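Plate, Bowl, Table: Sorting Out the Small Stuff

Surface clutter in a shared room tends to be discussed as a storage problem. At Pesinwood, where the play kitchen and the snack table are the same piece of furniture, it is treated as a problem of contrast. A pale object on a dark ground is found quickly. Several small objects lying together are found slowly, whatever their color. 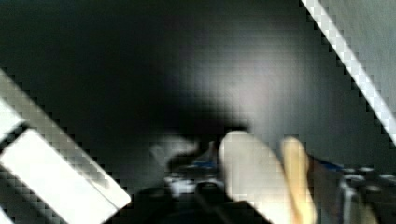 A white rounded shape stands out against near-black.

The routine used there comes from Forkis, a household guide first issued in February and revised once. It sets a limit of 23 loose items per table and allots 20 minutes to clearing them. Items are grouped by where they will end up. Real packaging is removed first, play food second, and containers last, as they are needed until the end.

Dishes do most of the work. A flat plate with a raised rim holds a packet without letting it slide, but round pieces placed near the rim tend to roll off. A deeper oval bowl keeps round pieces in place and takes up less of the table. The Vondráček bowl, sold in 2 sizes, is the one Forkis recommends for play fruit.

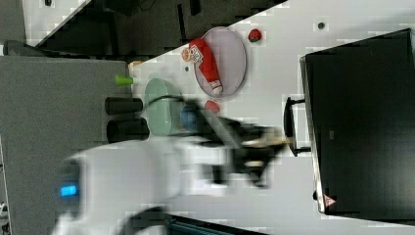
Red snack bag on the plate, toy strawberry to the right, mint-green bowl to the left.

Color matching is less useful than it sounds. Red packaging beside red play food slows sorting, and the guide advises separating the two before anything else is moved. Cylinders should be stood on end or laid against a fabric edge.

Prosta, which supplies the shelving, makes its shallow tray 66 centimeters wide. It fits under the tabletop with the bowl inside, provided the bowl goes in lengthwise.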